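Tray week, so far

I've been looking forward to writing this one! We finally started gathering examples for Wike, our little two-arm learning project, and I spent most of the morning grinning at a blue tray. The goal is 300 good episodes of the tray task before December, and we have 167. 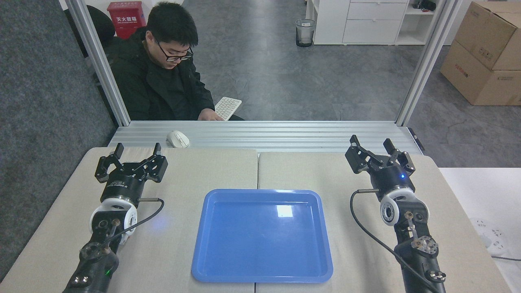 Both grippers open, tray on the seam.

Every episode begins with the tray bare and centered, and then the arms go to work on small stuff: bottles mostly, because Drudon (the model we trained last spring) was hopeless with bottles and I want to see the new one do better. One arm at a time for now. 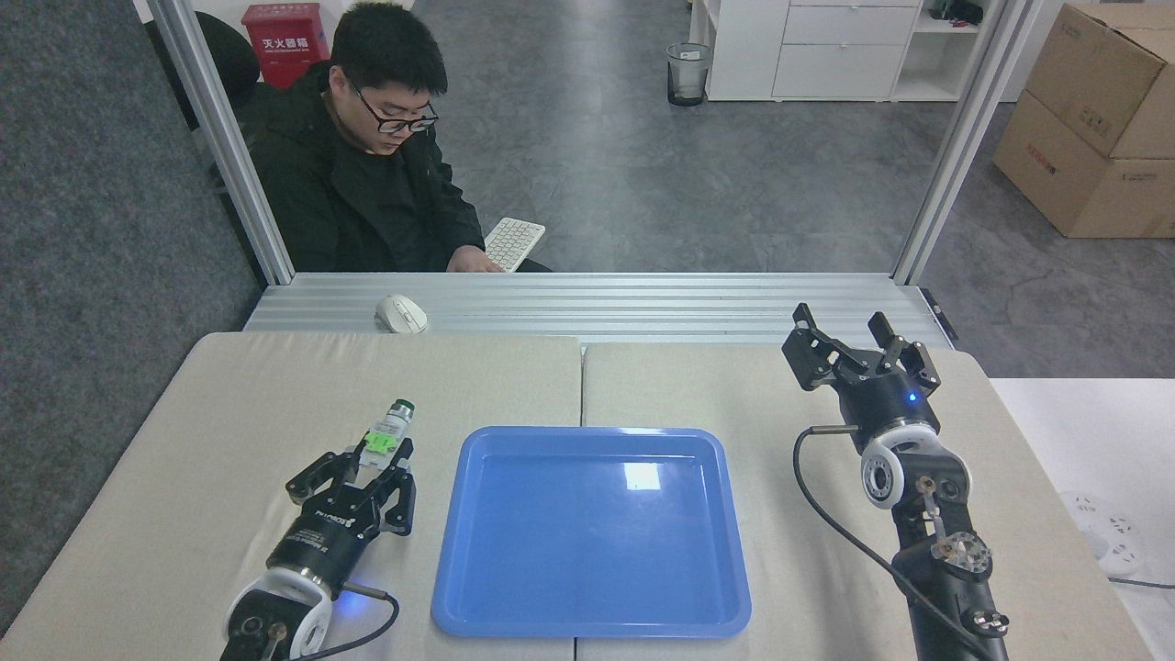

I used to throw out any grasp that came in tilted. This time I'm keeping them, as long as the bottle ends up in the tray, and I'm so curious what that does to the training! The last 20 episodes are nearly all messy ones. We also tag each one by which arm did the lifting (left is ahead, 119 so far), so I need to be nicer to the right arm next week.

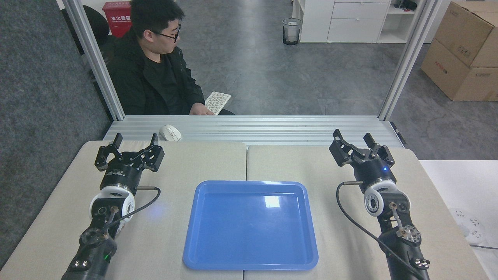 What's next

Sorting, labeling, then a first short training run on Beris, our older machine. More soon, with loss curves!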